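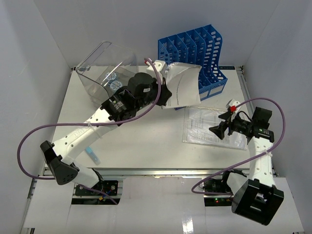 Paper Clutter: Your Questions

We get a lot of mail about paper at Imetstead, and we're always glad to hear from you. These are the ones that come up most, and if yours is missing, do write in!

How long should I keep household bills?
For most everyday bills, I hang on to them until the payment shows up on my statement, and then out they go. Tax papers are another story, so please check with whoever helps you file.

I have around 500 loose sheets. Where do I start?
With a cup of coffee, and only 20 minutes on the timer. Make 4 piles (keep, pay, scan, recycle) and don't stop to read old letters, tempting as it is. I lost a whole Sunday to my aunt's postcards once.

Should I get a rack or a drawer?
If you forget what you can't see, and I certainly do, go with an upright rack on the desk. Drawers suit papers you only look at once or twice a year.

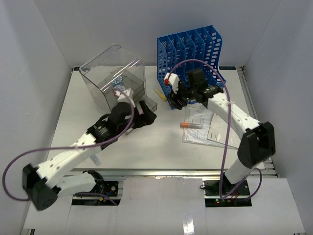
A blue file rack beside a clear plastic bin.

Do I need labels?
Yes, but keep them short. "House" and "Car" will take you a long way.

Can I join the May sorting workshop?
Please do! It's at the Cassim branch, and Rizwan Siddiqui is taking names at the front desk.

Updated 3 November 2025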